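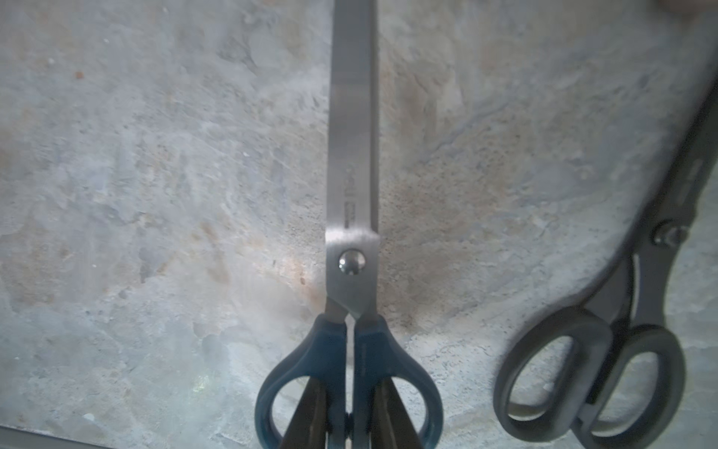 Most household scissors that stop cutting well need one of two things: a cleaner blade or a tighter pivot. Sharpening comes after both. Before starting, find out how the pivot is made, as this decides how much you can adjust. On the teal-handled pair the pivot is a round, domed head sitting where the metal widens, just above the grips. If a domed head has no slot, leave it alone and limit the work to cleaning, oiling and edge care. If it has a slot, it can be turned with a flat screwdriver.

What you need

Flat screwdriver that fills the slot
Dish soap and a soft cloth
Rubbing alcohol for tape residue
Light machine oil
Fine flat sharpening stone
Scrap cotton fabric for testing

Step 1. Clean
Open the blades fully. Wipe both inner faces from the pivot toward the tip. Use alcohol on adhesive and let it sit for a minute before wiping. Keep it off printed markings, which may lift. Dry the pivot area with a folded corner of the cloth.

Step 2. Check the tension
Hold the scissors level by one loop, open them halfway and let the other loop go. The free side should drop a little and stop. If it falls closed, the pivot is loose. If it does not move, the pivot is tight or dirty. Turn a slotted screw one eighth of a turn at a time and repeat the check.

Step 3. Oil
Put one drop on each side of the pivot. Open and close 80 times, then wipe off the excess. Oil left on the blades will mark paper.

Step 4. Dress the edge
Lay the outer bevel flat on the stone and follow the factory angle. Draw the blade from pivot to tip, 3 strokes per side, and test. Never stone the inner face at an angle. Serrated edges should not be stoned at all.

Step 5. Test and store
Cut a single layer of cotton along the full length of the blade. A fold or snag near the tip means the tension is still low. Store the scissors closed and dry. 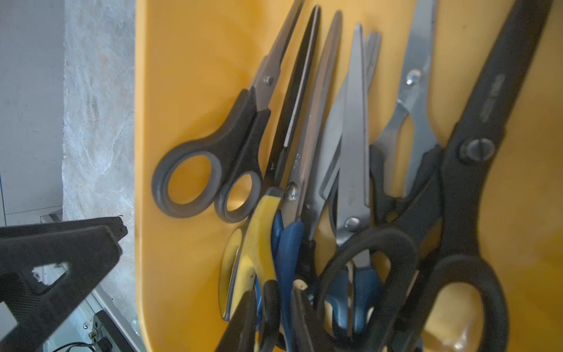
Mixed scissors kept together in a yellow container, tips up.

Tips-up storage makes the blades easy to compare but leaves the points exposed. Use a deep container and keep it out of reach of children. For a shared container, sort by use: paper, fabric, kitchen. Mark fabric scissors on the handle with tape, and repeat steps 1 to 3 each September.

Comments

quiltbench: My slot was packed with lint. Cleaned it out and the screwdriver finally fit. Tension is fine now.

r_238: Does this work for left-handed pairs?

Forenell Workshop Notes: Yes. The bevels are mirrored, the steps are the same.

dullshears: One eighth of a turn was plenty. I went a quarter first and they locked up.

Home | Tools | Care Guides | Storage | Archive

Contact | © Forenell Workshop Notes | Back to top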